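# Section 4: Tins, sponges and bits on the bed

Guest room handbook, Birkley house. Put together by Samer Mansour, last gone over in August.

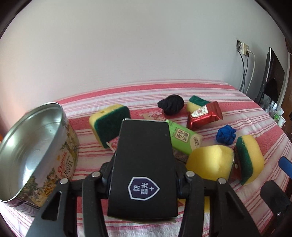

*4 min read*

Read section 3 first if you haven't stripped the room yet. This part is only for small stuff: tins, sponges, cards, paper, whatever came out of the drawers. Bed is the sorting table. Striped sheet stays on till the end, it's going in the wash anyway.

## 4.1 Before you start

You need:

- one big round biscuit tin, the Danisa butter cookies one or any that size
- a sponge with a green scourer side
- a bowl of warm water, washing-up liquid
- two tea towels, dry
- bin bag
- labels and a pen that works (check it)

**Caution:** bowl goes on the floor or the Lindqvist stool. Never on the mattress. We have had one mattress ruined already and the new one has to last.

**Note:** duvet and pillows off first. Put them on the landing, not the bathroom floor.

## 4.2 Setting out the bed

1. Pull the sheet fairly flat. Doesn't need to be perfect.
2. Tin on the left, lid off. Lid goes somewhere you'll find it again, windowsill is good.
3. Everything else to the right of the tin. Spread out, no piles.
4. Paper and card flat, away from anything damp.
5. Keep the wall side clear if you can. Things roll down the gap and then it's the torch and the coat hanger again.

**Note:** a brand new sponge can sit on the bed. Once it's been in the bowl it stays in the bowl.

## 4.3 Cleaning out the tin

Metal tins keep crumbs in the ring at the bottom. Always check, even if it looks shiny.

1. Tip the tin over the bin bag. Tap the base twice.
2. Wipe the inside with the yellow side of the sponge, damp, well squeezed.
3. Go round the ring with a corner of the sponge. Then the seam where the side meets the base.
4. Sticky patch? Leave a few drops of washing-up liquid on it, come back after the next job.
5. Outside of the tin: yellow side only. Barely damp.
6. Dry inside and out straight away with the first tea towel. Second towel for the rim and the lid.
7. Leave it open for an hour before anything goes in.

**Caution:** do not use the green side on the printed outside. It takes the flowers off. Also scratches the silver inside, and scratches go rusty. Green side is for the bowl and the stool, that's it.

**Caution:** rims can be sharp on older tins. Run the towel round, not your finger.

**Caution:** no dishwasher. Somebody tried with the small one and the bottom seam was brown by the morning.

## 4.4 Cards, wrappers and paper

Anything flat with a floral print tends to get kept "just in case". Be strict.

1. Written on? Goes to the letters folder (section 6).
2. Blank and clean? Keep, flat, bottom of the tin once its dry.
3. Empty packet? Recycling. Check inside first.
4. Torn, marked, or only half of it left? Bin.

Zigzag edges catch on the sheet, so lift them, don't drag.

**Note:** don't stand the sponge on top of card, even a new one. You forget, you pick up the wrong one, the card's soggy.

## 4.5 What goes back in the tin

One tin, one kind of thing. Choose from:

| Tin | Contents | Where it lives |
|---|---|---|
| Large round | sewing bits, spare buttons, tape | wardrobe, top shelf |
| Small round | batteries, fuses | hall cupboard |
| Flakimell box | candles, matches | kitchen, high up |
| Gerkuvex tub | screws, hooks, picture pins | under the stairs |

1. Cards and flat things in first.
2. Heavy things next, spread evenly.
3. Light things last.
4. Lid on. If it won't close without pushing, take something out.
5. Label on the lid AND the side. Lids get swapped.

**Note:** buttons don't need counting. Last time somebody did and got to 1,000 and lost the afternoon. Jar them or tin them, move on.

## 4.6 Crumbs and scraps on the sheet

1. Pick up the bigger scraps by hand. Bin bag.
2. Do not brush the rest to the floor, carpet's been done.
3. Untuck all four corners.
4. Fold the corners into the middle so everything is caught inside.
5. Carry the bundle outside, shake it well, downwind of the neighbours' washing please.
6. Wash at 40 with like colours. Pinks together. Not with the white towels, whatever the packet says.

**Caution:** shake before washing, every time. Paper scraps in the machine end up on everthing and block the filter.

## 4.7 If something goes wrong

- **Water on the mattress.** Towel on it, press, don't rub. Window open, leave the bed bare overnight.
- **Lid stuck.** Warm cloth round the rim for a minute, then twist and lift. No knives.
- **Tin smells of biscuits.** Spoon of bicarb in the bottom, lid on, leave till next day, wipe out.
- **Rust spot.** Small one, line the tin with paper and carry on. Big one, recycle the tin.
- **Specks on the sponge.** Rinse and look again. Still there, use it for shoes and get a new one out.

New sponges are in the box under the bathroom sink, 18 to a pack. Write it on the kitchen list when you open the last pack.

Making the bed up again is section 5.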